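Looking after a game console and its shelf
Household notes, updated Thu 1 September

Most console faults that come through a home workshop are heat, dust or a tired cable. The notes below cover a living room setup with one console, two controllers and a television. The unit used for the measurements sits on a Motaung shelf with a closed back.

Clearance. Leave 100 mm free at the rear and the same on the exhaust side. Closed-back cabinets need a cut-out behind the vents. A hole saw and a rasp will do the job in particleboard; seal the raw edge with PVA. 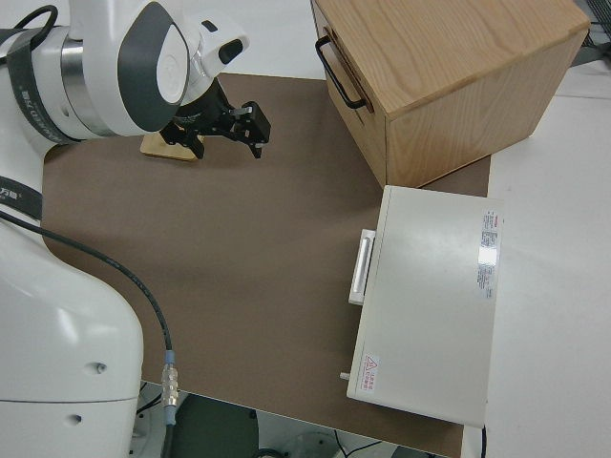
Dust. Power down fully, unplug at the wall and wait until the case has cooled. Vacuum the intake grilles with a soft brush head on the lowest setting. Compressed air is fine in short bursts, but hold the fan still with a wooden skewer if you can reach it. Monthly is enough in most homes, fortnightly with a long-haired dog.

Power. Plug the console straight into a surge-protected board, never into a second board. Ours is a Kurura with 3 outlets spaced wide enough for bulky adaptors.
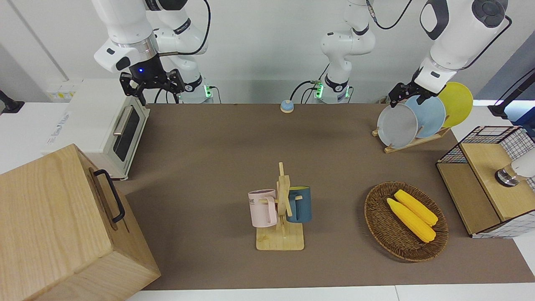

Label both ends of every lead with masking tape and a fine marker. Coil spare length in loose loops and fasten with hook-and-loop strip. Cable ties pulled tight will deform the jacket on thin HDMI leads.

Controllers. Wipe grips with a barely damp microfibre cloth. For grime in the seams, use a dry toothbrush, then a cotton bud with isopropyl alcohol. Keep alcohol off coloured rubber, as it can dull the finish. A sticking trigger usually clears with repeated presses after cleaning.

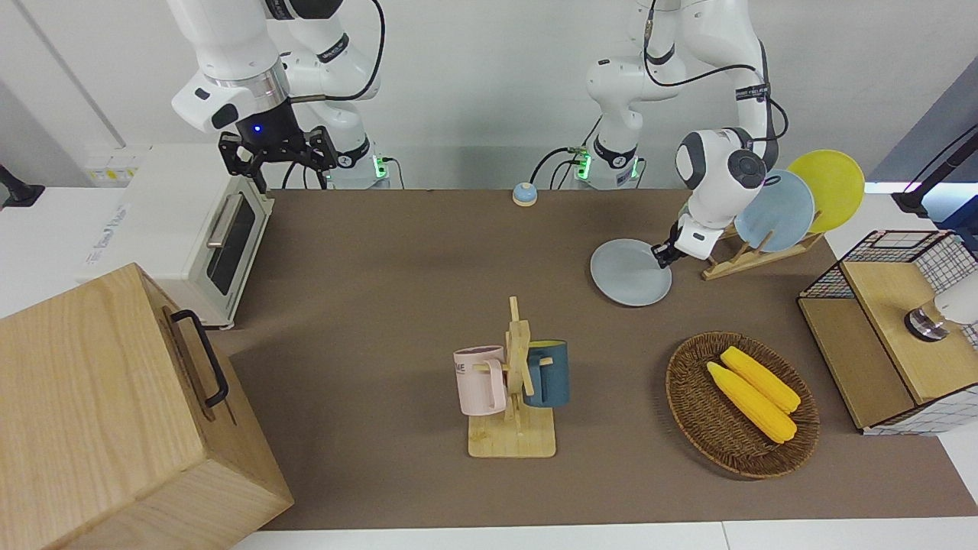 Storage. Controllers left in a drawer over winter should go in at half charge and be topped up in August. Discs belong upright in their cases, away from the window.

Noise. A rattle that changes when you press the lid is generally a loose panel screw. Rustus felt pads, 17 mm, under the feet stop the hum carrying into a hollow shelf. Trim them so they don't cover the base vents.

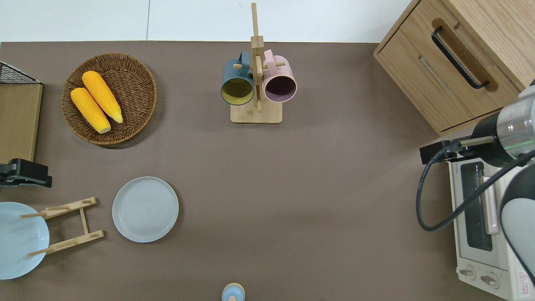 Corn in the woven basket, mug tree beside it.

Shelf height. Ours is fixed at 600 mm from the floor, above skirting dust and within reach of the shorter Morik charging lead. Check the bracket screws whenever the shelf is cleared.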